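# Handout 9: When the simulator says yes

Course: Automation Faults and Safety, Wullbridge
Notes by Hanna Kubiak, 2021-03-15

Read this before the lab. It covers the Marras failure, which some of you have already heard described as "a gripper problem." I don't think it was a gripper problem, and I want you to be able to say why.

## What happened

Marras was a rack-servicing job. An arm was to reach toward an upright equipment rack, take hold of a module at the front, and draw it out far enough for a technician to swap it. The control program was written and tuned in simulation over one summer. By August it had 2378 simulated attempts behind it, and the progress report called it ready for hardware.

On the real cell, run 15 ended with the lower finger wedged behind the rack's mounting rail. The arm kept pulling. The rack was not bolted down, because the simulated rack had never needed bolting down, and it tipped toward the arm before the operator hit the stop. One finger snapped. The technician who should have been standing beside the rack had gone to look for a cable, and the incident form lists this under "controls that worked." Please don't write incident forms like that.

## The official explanation

The report gives the cause as "finger misalignment due to calibration drift." The fix was to recalibrate and carry on.

I have three objections.

First, the drift was never measured. The arm was recalibrated straight after the stop, which wiped out the old values. After that anyone could say drift and no one could say otherwise. If you take one habit away from this course, copy the old numbers somewhere before you touch them.

Second, a finger that is slightly out of place should cause a failed grasp. It should not cause a rack to fall over. Something allowed the arm to go on pulling against a load it had no business pulling. The report doesn't discuss that.

Third, the same report says the program was robust to small position errors. Either it was, and drift doesn't explain the jam, or it wasn't, and the claim should come out.

## What I think happened

The simulated rack was fixed to the surface under it. You could push or pull it as hard as you liked and it stayed put. Contact force was logged but had no effect on whether a run passed. A run passed if the module ended up in the right place.

So a program that yanked sideways on a rail until the finger popped free, and then got the module anyway, scored the same as one that went in clean. We went back through the logs and found 66 passing runs with a contact spike before the grasp. Nobody had looked, as they were passes.

That's my reading. The logs support it but don't prove it, and you are welcome to argue with me in the lab.

## Things the simulator left out

- Rack weight and tipping. The model had a shape and no useful mass.
- Cables. The real rack had plenty at the back, and they pulled.
- Finger flex. The simulated fingers were rigid. Printed ones bend, and a bent finger slides into gaps a straight one would miss.
- People. There was no person in any of the training layouts, so no run could ever fail for coming too close to one.

A more detailed picture would have fixed none of these. The Rirkura add-on, which the team bought to make the rendering look better, gave them nicer shadows and left the contact settings exactly where they were. I've sat in reviews where a good-looking render did most of the persuading. Ask what the picture is connected to.

## The lab exercise

You'll work in the Mistirberg scenes, our own simulated server room. The arm is on the left and the rack is on the right. Your job is to break it on purpose and write down how.

1. Run the default program without changes. Save the full log, contact forces included.
2. Give the rack a believable mass and release it from whatever it stands on. Run again.
3. Add a force limit that ends the run. Choose the number yourself and defend it in writing. "It seemed high enough" is not a defense.
4. Move the rack slightly toward the arm and repeat steps 2 and 3.
5. Go back over your passing runs. Sort them by peak force, highest first, and watch the top ones from start to finish.

Check which layout you have loaded before you start. Results from one don't carry over to the others, and mixing them up has ruined more lab reports than any bug.
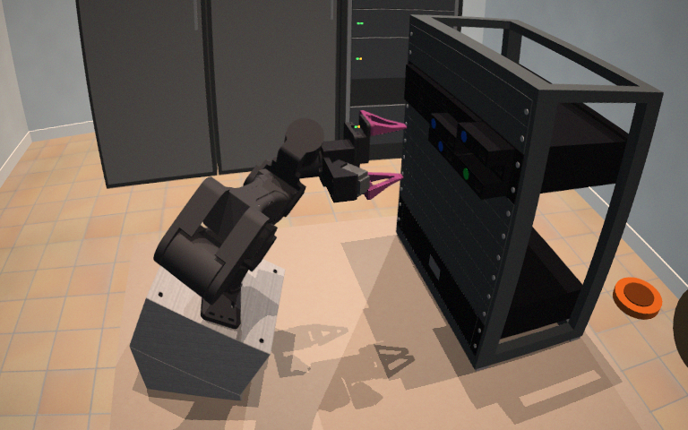
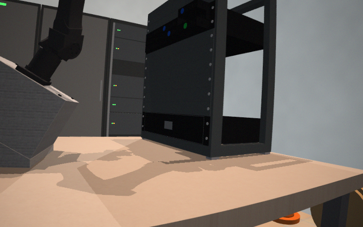
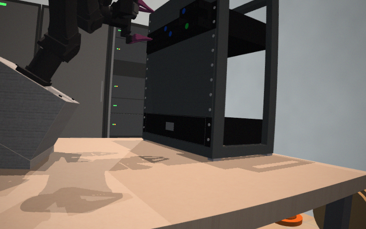 For each run, record the layout, rack mass, force limit, result, peak force, and where on the rack the contact happened. If the viewer and the log disagree, believe the log for now and tell me. I have had one case where the log was wrong as well, and I'd like another to compare it with.

## Stopping

Several of you asked last time whether a software force limit counts as a safety function. On its own, no. It runs on the same controller that is making the mistake. The limit in step 3 is there to make the test honest. On a real cell you still need a separate stop circuit, a guarded area, and a rack that can't fall on anybody.

The Marras cell had a stop button. It was on the far side of the rack from the operator's chair. The report says the response time was "acceptable" and doesn't say to whom.

## Write-up

Two pages at most. Describe one failure you caused, give the evidence for your explanation, and then give the best other explanation you can think of. I'll mark the second part harder than the first. A write-up that blames calibration needs the before and after values attached, or I'll hand it back unread.

Logs go in the shared folder under your group number. Don't rename the files.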